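Notes from cutting my second short (while I still remember them)

Typing this fast, train in a bit, will fix the spelling later. Or not.

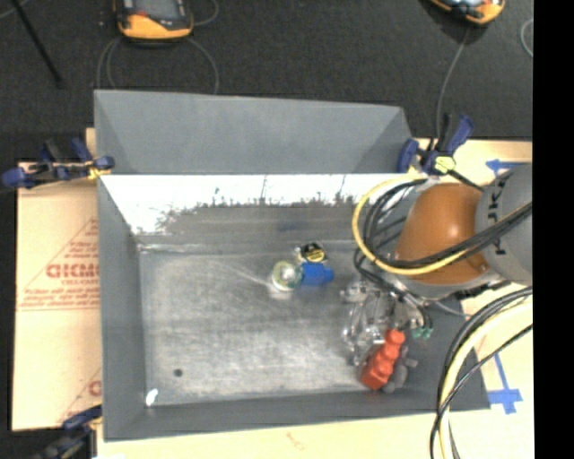

Where it's at

Picture lock as of last night. 18 minutes. Was 31 in the first assembly and I thought every second of it was holy. It was not. The film is called Hombridge, after the town, and people keep telling me it sounds like a cheese. Too late now, it's on the festival forms.

For anyone new: two sisters, one house to clear out, a bus that only runs in the morning. Erzsébet Takács plays the older one, Anežka Kadlec the younger. Shot it in May over six days, most of them gray, which I wanted, and one blazing hot, which I got anyway. Costel Enache did camera and also drove the van and also lent me his good boots.

Start late

Biggest thing I learned. Cut the beginning off. Then cut it again. My script opens with Anežka getting off the bus, walking up the hill, finding the key, going in. Lovely shots, Costel was up at 4 for the hill one. In the film now she's already in the kitchen with her coat on. You get all of it from the coat.

I kept the hill shot in a bin called MAYBE for two weeks. Opened it every day. Finally put it under the end credits and everyone is happy, mostly Costel.

Sound before picture

Wish I'd done this on the first one. Did a pass with my eyes shut, just listening to the dialog track through the bad headphones. You hear right away where people are waiting for their turn to talk. Erzsébet never does that, she comes in a hair early, every take, and the scene gets faster and meaner because of it. Anežka started doing it back to her by day three. So the takes from day one and day three don't match at all in rhythm and I had to pick a movie. Picked the day three movie.

Also room tone. Record the room tone. I recorded it in 2 of the rooms and then ran out of light and patience, and have been building the upstairs hallway out of bits of breath and fridge ever since. Thirty seconds per room. Make everybody stand still. They'll hate you and then it's over.

The scene I lost

There was a scene in the garden where the older sister tells the story about the dog. It's the best acting in the whole shoot. I'm serious, I had trouble keeping quiet behind the monitor. And it stops the film dead. Marcela Kollár watched the cut and wrote one line in her notes - "I loved the dog, then I forgot what they were fighting about."

Took it out that night. Felt sick. Watched it in the morning without it and the fight at the door hit twice as hard. I called Erzsébet before she could find out at a screening, I think you owe actors that. She was quiet for a bit and then asked if she could have the clip for her reel. Of course she can.

Who to show it to

Not your film friends first. They'll talk about lenses. I showed the rough cut to my neighbor Canan Yazıcı, who watches a lot of hospital dramas and has no patience, and I watched her insted of the screen. She picked up her phone at minute nine. Minute nine is gone now.

Don't ask people if they liked it. Ask them to tell you the story back. Two people thought the sisters were mother and daughter. That's one added line in the first minute, recorded in my closet under a blanket, and now no one gets it wrong.

Money, since someone always emails

The color grade is 400 and that's a friend rate. It's the only post thing I'm paying for besides the mix. Music is one piano piece, played badly on purpose by me - it took a lot of takes to get it the right kind of bad. Food was the biggest cost on set and I would spend it again. Hot lunch, every day. People forgive a long afternoon if there was soup.

What's left

Grade, then the mix, then captions, which I'm doing myself because the auto ones turned "Aunt Ilka" into "ant milker" in every single scene. Poster. I have 20 versions of the poster and they're all a door. Deadline for the first festival is close enough that I've stopped looking at the calender.

If you came to the rough cut night and still have my extension cord, the orange one, please bring it back. Need it for the mix.

Ok, train.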